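Suelo de aspecto madera

Se denomina suelo de aspecto madera al revestimiento de interior cuya superficie reproduce el color y el dibujo de la madera, con independencia del material que lo compone. La categoría abarca laminados, vinilos y piezas cerámicas.

Formatos
La lama es rectangular y se coloca en hiladas paralelas, con las juntas transversales desplazadas. El desplazamiento mínimo recomendado en la serie Jerkent, del fabricante Woranari, es de 300 mm. Las piezas de remate no deben medir menos de 200 mm de longitud. En la serie Grernton, de lama estrecha, el ancho nominal es de 127 mm.

Colocación
El soporte ha de estar plano, limpio y seco. En los sistemas flotantes se deja una junta perimetral, oculta después por el rodapié —o por un perfil en los pasos de puerta—. En salas amplias se intercalan juntas de dilatación.

Uso en salas de paredes blancas
Sadia Soomro, en el manual Cheema de acabados interiores, clasifica los tonos en claros, medios y oscuros. El manual asocia el marrón con paredes y techos blancos en salas de gran superficie, por el contraste entre ambos planos.
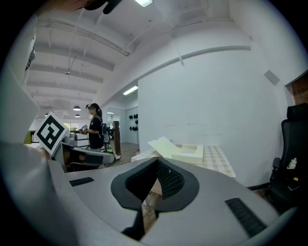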